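CHAPTER 7

Teaching by Demonstration

Learning Objectives

After studying this chapter, students should be able to:

Distinguish kinesthetic teaching, teleoperation and hand-held demonstration.
Divide a simple manipulation task into phases and state what each phase requires of the gripper.
Write an instruction sheet that a demonstrator can follow without further help.
Identify demonstrations that should be removed from a training set and give grounds for the decision.

Key Terms

demonstration, demonstrator, kinesthetic teaching, teleoperation, hand-held gripper, approach, grasp, release, wrist view, episode

7.1 Introduction

In the earlier chapters, robot motion was specified by the programmer. Positions were entered, paths were computed between them, and the arm repeated the result. This method remains suitable where parts arrive in the same place and the same orientation. It is poorly suited to tasks in which the objects, the surface and the surroundings change from one attempt to the next.

Teaching by demonstration takes a different starting point. A person performs the task while the motion and the camera view are recorded, and a control policy is then trained on the recordings. The quality of the policy depends heavily on the quality of what the demonstrator did. For this reason the present chapter gives as much attention to the conduct of demonstrations as to the algorithms that use them, which are taken up in Chapter 8.

7.2 Three Ways to Show a Task

In kinesthetic teaching, the demonstrator takes hold of the robot arm and moves it through the task. The recorded joint angles belong to the robot itself and need no conversion. The demonstrator's hands and body may, however, enter the camera view, and large arms are tiring to guide.

In teleoperation, the demonstrator controls the arm from a separate device, such as a smaller leader arm or a pair of hand controllers. The camera view is free of the demonstrator, but the sense of touch is reduced or lost. New operators commonly close the gripper too early or press too hard against the table.

In hand-held demonstration, no arm is present. The demonstrator carries a gripper fitted with a camera and performs the task directly. Work can be recorded wherever a suitable table can be found, and the wrist view closely matches what a robot with the same fingers and camera would see. The motion of the tool must later be checked against the reach and speed of the arm that will reproduce it.

The Tudstead exercises used throughout Part Two were recorded by the third method. The task in Exercise 2 concerns a computer mouse and a cloud-shaped mat on a café table.
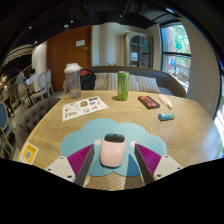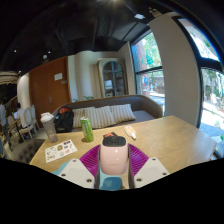
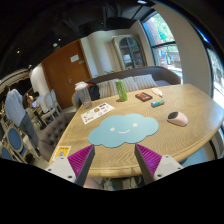
Figure 7.1. Wrist views from Exercise 2: fingers open on either side of the mouse (first view), mouse held between the fingers (second view), fingers open with the mouse beside the mat (third view). The views are not necessarily printed in order of time.

7.3 Phases of a Manipulation Task

Most tabletop tasks can be divided into approach, grasp, transport, release and withdrawal. The division is made for the convenience of the analyst. A demonstrator should move through the phases at a steady pace and should not stop between them.

Approach. The open fingers are brought to the object so that the gap between them is centered on it. Corrections should be made early, while there is still clearance on both sides.

Grasp. The fingers close until the object is secure. Compliant fingers bend around a rounded surface, and the demonstrator should allow them to do so before lifting.

Transport. The object is carried clear of the surface and of other items on the table. Sudden turns of the wrist blur the camera view and should be avoided.

Release. The object is set down before the fingers open. An object dropped from a height may roll or turn, and the policy will learn the drop along with the rest.

Withdrawal. The open fingers move away along a path that does not disturb the object. Recording continues until the tool is clear.

7.4 Preparing the Demonstrator

Morven MacAulay, in her teaching notes for the Wollano laboratory course, requires each student to perform 5 practice episodes before any are kept. The notes also require that the starting position of the object be changed after every episode. A set of 530 episodes that all begin from one position contains less useful variation than its size suggests.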